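Famano renews kit sponsorship with Niltley Handball

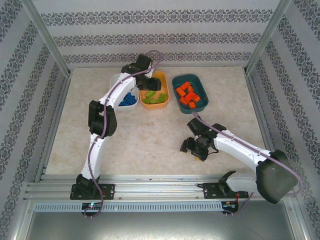

Famano has extended its sponsorship of the Niltley women's handball section for the coming season. The agreement covers match kit for the senior and junior squads, hall hire at Sarley and the entry fees for both cup competitions. Court time has been divided into 7 weekly slots, and the junior squad will be split into groups by bib colour. Green and blue, the colours of the toy bricks in the yellow and white bins, are the two in use from October. Paweena Khunthong remains the contact for junior registration.

The senior side closed the season with 343 goals, and finished second in the regional table. Gergely Kun continues as head coach. Famano will also pay for 100 junior match balls, size 1, to be delivered to Sarley before training resumes - older balls will be kept for warm-up only. Kit sizes should be sent to the section office by e-mail.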